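## 4. La estación de utillaje y el reparto de tareas en cocina

El análisis que sigue se limita a la estación de utillaje, entendida como el punto en que las herramientas de mano se recogen, se clasifican y se devuelven a su soporte entre un servicio y el siguiente.

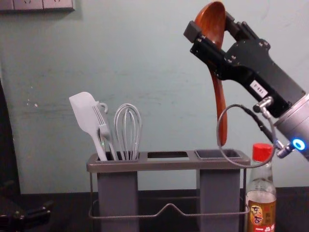
**Figura 3.** Estación de utillaje: la pinza sujeta una cuchara de madera sobre el soporte gris. En el compartimento izquierdo, varios utensilios, entre ellos un batidor de varillas.

En la cocina central de Greddale, esta tarea recaía tradicionalmente en el personal de apoyo, sin figurar como tal en ninguna descripción de puesto. Se realizaba en los intervalos libres, a menudo de pie junto al fregadero, y su duración no se registraba. La primera dificultad metodológica del estudio consistió, por tanto, en hacer visible un trabajo que la organización no medía. Para ello se combinaron la observación directa durante los turnos, los partes de incidencias de la cocina y 40 entrevistas semiestructuradas con personal de Greddale y de Fletport, centro que mantuvo el procedimiento manual durante todo el periodo y que se utiliza como término de comparación.

### 4.1. Organización previa

Antes de la instalación, cada partida disponía de sus propios utensilios y los devolvía según costumbres no escritas. Las personas con mayor antigüedad conocían la ubicación de cada pieza y respondían a las consultas de las demás. En las entrevistas, este conocimiento se describe de manera ambivalente: confería cierta autoridad en el turno, pero también ocasionaba interrupciones constantes. Una ayudante de cocina resumió la situación en estos términos: «Me preguntaban a mí porque yo lo sabía, y yo dejaba lo mío para ir a buscarlo».

### 4.2. Cambios observados

El sistema Awasthi se incorporó de forma gradual, primero en el turno de mañana y después en el de tarde. El corpus analizado comprende 2.000 operaciones de recogida y colocación, codificadas según el tipo de utensilio, el compartimento de destino y la existencia o no de intervención humana. Se excluyeron las efectuadas durante la formación inicial del personal.

El primer cambio afecta a la secuencia de trabajo. La colocación dejó de depender de los intervalos libres de cada persona y pasó a seguir un orden fijo, lo que obligó a las partidas a entregar el material en una bandeja común. Algunas lo asumieron con rapidez. Otras, en particular la de salsas, conservaron una reserva propia de cucharas y varillas que no pasaba por la estación – práctica tolerada por la jefatura y que persistía al cierre de la observación.

El segundo se refiere a la aparición de tareas nuevas. Orientar los mangos en la bandeja, retirar las piezas deterioradas y atender las paradas del equipo son actividades que no existían como tales y que en un principio nadie tenía asignadas. Los utensilios de madera exigieron un acuerdo específico: por la diversidad de formas y grosores de sus mangos, las cocineras solicitaron que se fijara una lista de modelos admitidos, y participaron en su elaboración. Siete de las personas entrevistadas mencionaron dicha lista como el único momento en que se les consultó formalmente.

El tercero concierne a la comunicación dentro del turno. Las consultas sobre la ubicación del material disminuyeron, según los propios trabajadores, y con ellas una parte del contacto informal entre partidas. Las valoraciones difieren: el personal de incorporación reciente aprecia no tener que preguntar, mientras que el más veterano señala que ahora tarda más en advertir cuándo una compañera necesita ayuda.

### 4.3. Alcance de los resultados

Los datos no permiten afirmar que la carga total de trabajo se haya reducido. El tiempo liberado en la colocación se destinó en parte a la supervisión de la estación y en parte a la preparación en frío, sin que los registros disponibles distingan entre ambos usos. Tampoco resulta posible separar el efecto del sistema del de la reorganización de turnos que la empresa gestora, Cakham, aplicó en marzo. En Fletport, donde dicha reorganización también tuvo lugar, las entrevistas recogen quejas similares sobre la falta de relevo en las horas centrales, cuestión que se retoma en la sección 5 al tratar la asignación formal de las tareas de supervisión.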